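January 30, 2022

Snow again, and the sourdough starter is still alive, so I will call that a decent Sunday.
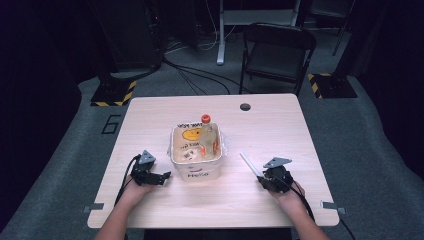
I had every intention of writing on Wednesday and then didn't, so this is going to be a catch-up entry and probably longer than anyone needs (including me, rereading it in five years with my glasses pushed up on my head). The big thing this month has been the bread. I started the starter on New Year's Day with rye flour and tap water, and for the first week it did what everyone says it will do, bubbled up like mad and then went flat and smelled like an old gym bag. I nearly threw it out. I even had the lid of the trash open! But Jessie Paterson told me over the phone to leave it alone and keep feeding it, and she has been baking since before I could reach a counter, so I left it alone and kept feeding it, and on day 14 it doubled. I went and got my slippers on and stood in the kitchen looking at it like it was a new baby.

I named it Plumela. I don't have a good story for that. It was late and I had been reading the seed catalog, and there is some kind of trailing flower in there with a name a little like it, and I liked the sound.

The first loaf was a brick. I followed the recipe in the back of Mother's blue binder, the one in her handwriting where half the quantities have been crossed out and written over, and I think I picked the wrong crossing-out for the water. It came out of the oven the same size it went in. We ate it anyway, toasted, with a lot of butter, and the birds got the heel. The second was better. The third I forgot about during the overnight rise, because I fell asleep on the couch with the heating pad, and by morning it had crept over the side of the bowl and glued itself to the dish towel. That dish towel has been through the wash twice and I believe it is done for.

Today's was number 4 and it was lovely. I want to get down exactly what I did, because I know myself. 300 grams of the white bread flour and a big scoop of the whole wheat (I didn't weigh the scoop, I should have). Plumela fed last night before bed and used this morning when she was good and puffy. Salt after the first rest. Four folds, a half hour or so between them, more or less, I was on the phone for one of them. Then into the basket and into the fridge while I shoveled the front steps and went to church, and into the Dutch oven when I got back. Lid on for 35 minutes, then off until it looked the way I wanted. It crackled when it came out. I had read about that and thought it was the sort of thing people say, but it does, it sits there on the rack and ticks away like a cooling car.

I took half of it over to Jessie while it was still warm, wrapped in a clean towel (a different one). She turned it over and knocked on the bottom and held it up to her ear, and then she cut a slice and looked at the holes for such a long time that I started to sweat in my coat. She said it could have gone five more minutes. Then she ate three slices, so I am taking that as a yes. We sat by her back window and watched the juncos on the feeder and talked about her knee, and her granddaughter's wedding, which has been moved again, now to August. She is worried about the heat. I said there would be shade and she said not at that place there won't, it's a field. I stayed later than I meant to and walked home with the streetlights already on and the snow coming down in those big slow flakes.

The rest of the week, quickly. The car passed inspection. I finished the library book about the lighthouse keepers and didn't care for the ending. The furnace is making the noise again, the one it made last winter, and I have been turning up the radio. I wrote to Cousin Bea, finally, and then couldn't find a stamp, so it's on the hall table still. I moved the geraniums away from the cold window and one of them has thanked me by dropping most of its leaves.

Next weekend I want to try a loaf with walnuts, or maybe the raisins that have been in the cupboard since Thanksgiving, if they haven't turned to gravel. I need more rye flour too, and parchment paper, and a new dish towel. And I must remember to feed Plumela before I go up tonight. I keep thinking I already have and then lying there wondering.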